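Notebook – adhesive bench, 2024-09-12
O. Symonenko

Lap shear, second batch of the two-part epoxy on aluminum. Continues from the March entries, which used the old abrasive and the old fixture and should not be compared directly with anything below.

Aim: find out why the bond strength of the first batch scattered so badly. Mean was acceptable. Spread was not. Dilani's view is that it is surface prep. Mine is bond line thickness. We agreed to change one at a time, prep first.

Materials
Coupons are the Gevmont sheet, sheared and deburred on one side only. Adhesive is the Pruko gray, both cartridges from the same carton. Mixing nozzles new for every set. Solvent is acetone from the small can, not the drum. The drum leaves a faint ring on a clean watch glass after it dries. The small can does not. Drum is now labeled "rinsing only".

Prep, set A
Acetone wipe, one direction, fresh cloth each pass until the cloth stays clean. Abrade by hand along the long axis, then across. Second acetone wipe. Dry in air under the hood. Bond inside the hour.

Prep, set B
Same as A, but the abrading is done with the pad in the Hashemi block, so the pressure is more even and the edges of the overlap are not rounded over. Water break check on every coupon before bonding. A film of water that holds together over the whole face is a pass. Anything that beads goes back to the first wipe.

Two coupons from B failed the water check on the first try, both in the same corner. Fingerprint, probably mine. The gloves in the left drawer have talc in them and should not be used for this job. I have moved them to the paint cupboard.

Bonding
Glass beads in the adhesive to set the bond line, as before. The beads were stirred in by hand after mixing, and I do not like this. It adds air and takes up working time. Better to sprinkle them on the spread adhesive and close the joint straight down without sliding. Try it for set C.

Overlap set with the stop on the fixture. Checked the stop against the gauge block before each set and it had not moved. Clamps are the spring type, one per joint, centered on the overlap. Squeeze-out cleaned from the sides with a wood stick, left alone at the ends. Trimming the end fillets after cure changes the result, so no trimming. Anyone who tidies these joints up with a file will be asked to make new ones.

Cure
Oven at 40 C overnight, ramped from room temperature with the joints already inside. The oven display reads 2 degrees above the thermocouple in the middle shelf. Set point adjusted to suit. The top shelf runs warmer again and was not used.
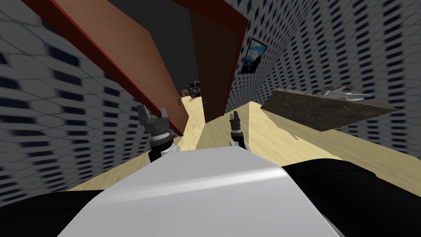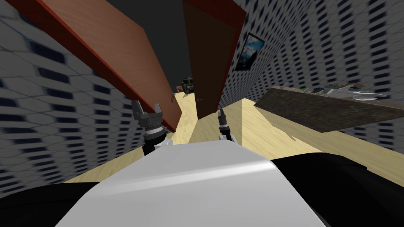 Page last changed: 2024-09-12

Pull tests
Machine warmed up for half an hour, load cell zeroed with the upper grip hanging. Spacer tabs in both grips so that the load line passes through the bond and not through one sheet. The March tests were run without tabs. I had forgotten this until I reread the entry, and it may account for part of the scatter by itself.

Set A: 9 joints pulled. Failure mostly at the metal surface, with bare patches along one long edge. The strongest and weakest are still a long way apart. The weak ones all show the bare patch on the same side, the side toward the operator during abrading. Hand pressure falls off there.

Set B: same number pulled. Failure mostly within the adhesive, gray on both faces. Spread is visibly tighter on the plot. The mean moved up a little, less than Dilani predicted and more than I did. One joint was low. Its fracture face has a large void near the center, so I have kept it in the table with a note and have not thrown it out.

Total on file for this adhesive, counting the March work, is now 31 joints. The old ones are in the spreadsheet under a separate tab and should stay there.

Bond line
Measured with the micrometer across the overlap, minus the two sheet thicknesses taken before bonding. Set B is consistent. Set A has a slight wedge on several joints. I suspect the deburring: where the rolled edge of the shear cut faces into the joint, it holds one end open. This means the prep comparison is not as clean as we wanted, because the block also takes down the burr. Dilani pointed this out before I did.

To separate the two effects, set C should have coupons deburred on both sides, then half abraded by hand and half with the block. Everything else as set B.

Other notes
The Gulen plotter script drops the last data point if the file ends without a blank line. Add the line by hand for now. I have written to the people who maintain it.

The Pruko cartridge should be purged for a full nozzle length before the first joint. On set A I purged less than that, and the first bead came out streaked. That joint was discarded uncured and is not in the count.

Crosshead speed was left at the March value. There is an argument for going slower, but changing it now would cost us the only thing the two batches still have in common.

Broken joints are bagged by set, with both halves together, in the shallow tray below the microscope. Please do not wipe the faces. I want to look at the void in the low joint under side light and see whether it started as an air bubble or as a clump of beads.

To do
Shear and deburr coupons for set C, both sides.
Order more of the fine abrasive pads. The open pack will cover set C and no more.
Dilani to section one joint from set B and photograph the bond line.
Ask whether the oven thermocouple has a current calibration sheet. The one in the folder belongs to the previous probe.
Write up tab alignment as a separate page so that it gets used.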